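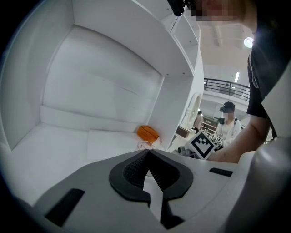 The orange ball on the shelf, seen from the gripper.

So, we lost most of a day to a rubber fingertip. I promised Troels Mikkelsen I'd write it up for the newsletter before he told everyone his version, so here goes!

We were running the ball pickup at Bultbridge (reach into the big compartment, close on the ball, lift, put it in a cubby) and for the first hour it was lovely. Then the grip started slipping. I blamed the force setting, naturally, and bumped it up, and then bumped it up again. After 16 more tries one of the pads had crept so far out of its seat that the finger closed crooked, shot the ball out past my elbow and kept on squeezing. The overload stop should have tripped right there and it didn't. Ward De Bruijn had to hit the red button.

No one got hurt, but my hand had been in that compartment maybe 5 seconds earlier, fishing for the ball, and I've thought about that a lot since.

What we found: I'd raised the stop threshold along with the grip force, as the two were tied together in the Brara settings file. They're separate now, and the stop is locked at 80 percent of what it was. Pads get a tug test every 12 runs.

And please, hands out until the gripper is parked and someone has said so out loud. That includes me. If you've still got an old copy of the settings file on your laptop, delete it and grab the new one from Ward.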